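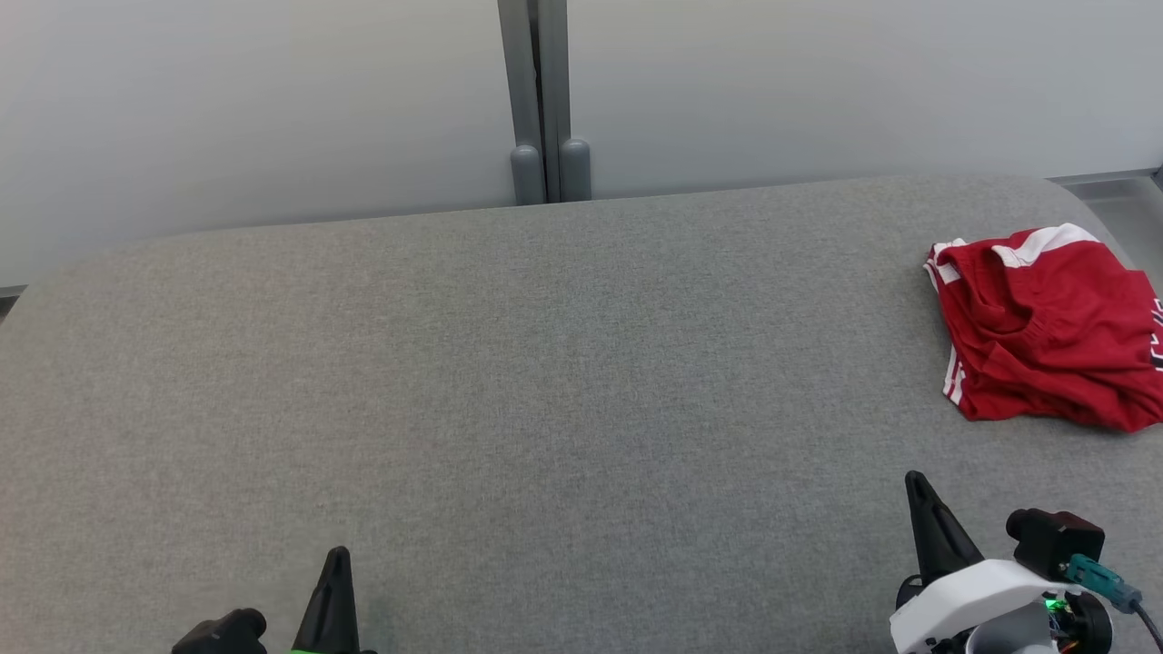
Figure 9. Head camera view, with the garment towards the right of the padded top and both grippers clear of it.

9. False "fold complete" reports

Applies to: Jellira two-arm folding station, software 1807 and later
Revised December 2022

The Jellira will sometimes report a finished fold when it has picked up nothing at all. The fault is logged as code 642. Andness, who supply the control software, describe it as rare. We logged it 11 times in June on one station, so please treat the word "rare" with some care.

The station judges a grip by how far the fingers close. A thick fold of padding cloth between the fingertips can feel much the same to it as a sleeve or a waistband. The arms then go through the whole folding motion, pulling at the padded top as they go.

CAUTION: Do not reach for the garment while the status line reads "complete". The arms may still be under power. Press the stop button first, every time.

If you see code 642, or suspect it:

1. Press the stop button and wait for both arms to come to rest.

2. Check the fingertips by eye. If cloth is trapped, open the fingers with the hand release. Do not pull.

3. Look over the padded top for snags or lifted seams. A torn cover must be replaced before the next run. Tape will not do, as the fingers catch on the edge of it.

4. Set the garment down again nearer the middle, within reach of both arms. Leave it crumpled if you like. The supplier says this makes no difference, and on this point our own tests agree.

5. Open the head camera view and confirm that the whole garment is showing. If part of it runs out of view, move it and look again.

6. Choose Grip > Re-zero and let both sides finish. A green light on a gripper means it has power. It does not mean the gripper is holding anything, whatever the quick-start card says.

7. Run one fold at slow speed with a hand near the stop button.

Note: The Trevor update is said to cure this fault. It lowered the number of reports on our station, but we still found cloth in the fingers twice with no code shown. Keep doing step 2.

Note: Plain covers from Umard fit the padded top. We have not found that changing the colour helps.

If code 642 comes back after two re-zeros, take the station out of use and save the log before switching off. Switching off first wipes it.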